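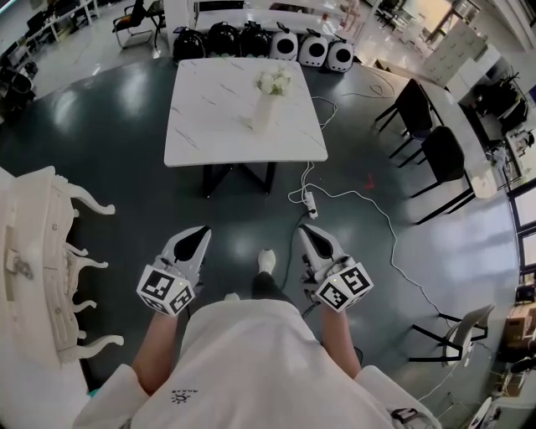

A pet carrier backpack is a portable enclosure worn on the shoulders and used to transport a cat, a small dog or another companion animal over short distances. It combines the harness of an ordinary backpack with the ventilation and access openings of a traditional pet carrier. The exterior is offered in many colors, with black and white among the most common, and a widespread design places a round dark window on the front panel and a small handle on top, so that the carrier can be lifted by hand as well as worn. When not in use, carriers of this type are generally stored upright on the floor, often side by side against a wall or counter.

Terminology

The terms "pet backpack," "cat backpack" and "carrier backpack" are used interchangeably by retailers. Models with a rounded window are sometimes sold as "bubble" or "capsule" carriers, although the first term is properly limited to those in which the window is a raised dome. Front-worn slings and wheeled cases are treated as separate classes, even where they can be fitted with shoulder straps.

Construction

Most carriers consist of a rigid or semi-rigid shell, a padded back panel, two adjustable shoulder straps and a removable floor pad. Hard shells are molded from plastic and keep their shape when empty. Soft shells are sewn from woven fabric over a light frame and may be folded flat. Many designs use a hard front with fabric sides, an arrangement associated with the Junby pattern and later adopted, with small changes, by Zellness and Tutance.

Ventilation is provided by mesh panels or by rows of small holes. The window admits light and gives the animal a view out, but on many models it does not open, and it should not be counted as part of the ventilated area. Tinted windows reduce glare and are often preferred for nervous cats. Some makers supply a mesh insert that can be exchanged for the window in warm weather.

The main opening is normally a zippered door on the front or side, with a second opening at the top for lowering the animal in. A short tether with a clip is usually sewn to the inside and is intended to be fastened to a harness - never to a collar.

Size and load

Capacity is stated by the weight of the animal. The Pugh handbook, a trade guide compiled by Ambros Marti and Delyth Bowen, recognizes 4 grades, the largest of which is meant for animals of up to 6 kilograms. Weight alone is a poor guide to fit. The animal should be able to turn around and lie down, and its back should not press against the top of the shell when it sits.

History

Improvised shoulder carriers made from hiking packs were in use well before purpose-built models reached general sale. Elis Parri, in a survey of household pet equipment, places the first catalog listing of a windowed carrier in 2000. Caradog Lougher has disputed this and regards the listed item as a converted camera bag. Both agree that the round window became the usual form only after makers moved to molded front panels, which allowed the opening to be cut and sealed in one step.

Use and care

An animal is usually introduced to the carrier at home, with the door left open and the floor pad inside for several days before the first trip. Early trips are kept short. Carriers should not be left in direct sun or in a parked car, and closed-shell models require particular care in hot weather.

The floor pad is washed separately, and the shell is wiped with mild soap and water. Zippers and strap stitching should be checked before each trip. Mervin Bouchard recommends replacing the tether clip every 5 years, regardless of its appearance.

See also

Cat harness
Pet stroller
Travel crate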